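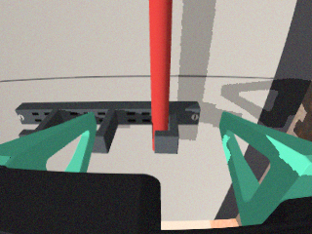
# Setting pass rules for a two-arm hanging task in simulation

Last revised in March. Applies to all bimanual rod and bar tasks in the Gundora set. Read it before you add a task or change a scoring script.

The task is simple to state: two arms place a red rod on a pair of wall racks. Most disputes over results come from what people mean by "place", so write the pass rule first and collect runs second.

## 1. Define the end state

Write the end state as conditions the simulator can check:

- the rod is in contact with both racks
- neither gripper is in contact with the rod
- the rod's speed stays under the task limit for the full hold period

Don't score from rendered views. A rod can look seated from one side and be sitting in front of the peg from another.

## 2. Fix the hold period

Set a hold period and keep it the same for every policy you compare. We use 148 simulation steps. The Vidow scripts used 93, and a slow roll off the peg tips could still be under way when the check finished.

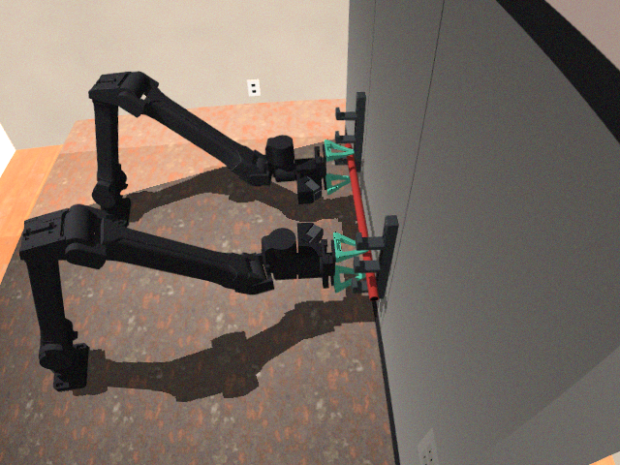
Start the count when the second gripper lets go. If either finger touches the rod again during the hold, reset the count to zero and log the contact.

## 3. Check the collision shapes

Before any scored run, turn on the collision overlay and look at the pegs. A convex hull around a whole rack fills in the space between the pegs, and the rod will then rest on nothing. Break the rack into one shape per peg plus one for the rail.

Do the same for open-framed fingers. If the hull closes the triangle, note it in the task file so others know what they're comparing against.

## 4. Log both arms separately

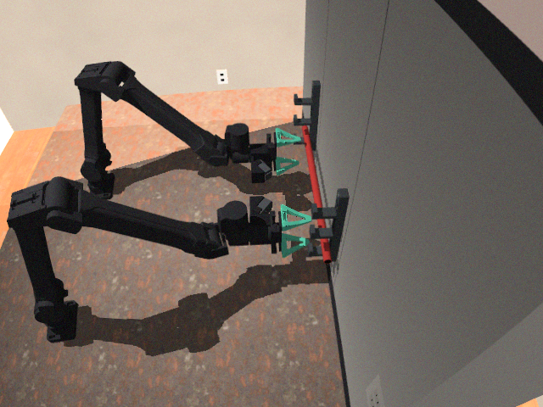 Contact logs need a separate channel for each gripper, labelled by arm and by finger. A single "gripper contact" flag can't tell you which arm was still touching at the end. With the fingers of the lower arm pressed near the low end of the bar, right where the larger bracket is, a merged flag will also hide whether the bracket is carrying any load. Record bracket contact force on its own channel too.

## 5. Report the numbers

State the following with every result:

- total episodes run (our current baseline is 3,394)
- episodes that met the full pass rule (2,123 for the same baseline)
- hold period, in steps
- simulator version and time step

Episodes that crash count as failures. Don't drop them from the total – if a crash comes from the scene file, fix the file and rerun the whole batch.

## 6. Changing a rule

Give the rule a new version number and keep the old script in the Punholm folder. Results under different versions go in separate tables.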